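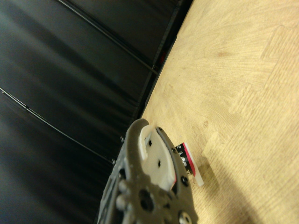 By the Iddale Newsletter Desk
Staff writer

The coach of the Ruvodmont robotics club has a habit of answering a question with a story, and I wasn't about to stop her. We talked over tea in November, well past the time she'd meant to lock up.

"We started with 12 kids and a borrowed screwdriver set," she told me, laughing. "They all wanted to build something that could throw a ball! I said, let's see if we can pick one up first." 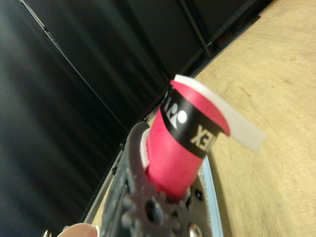 "And picking up is hard," she went on. "You squeeze too much, you squeeze too little, and you learn a lot about your own hands along the way (I certainly did)." The club spent its $500 Bhardwaj grant on motors, and she is still proud of that.

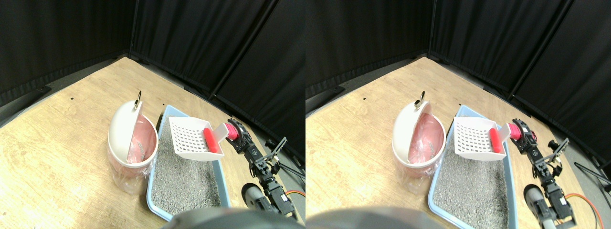
"Chores are what they ask for now," she said. "One of them has a cat at home, so you can guess where that went." The team is getting ready for the Radasent meet, where 85 points gets you to the second round. "We had 2 points last year, and they still sang on the bus all the way home."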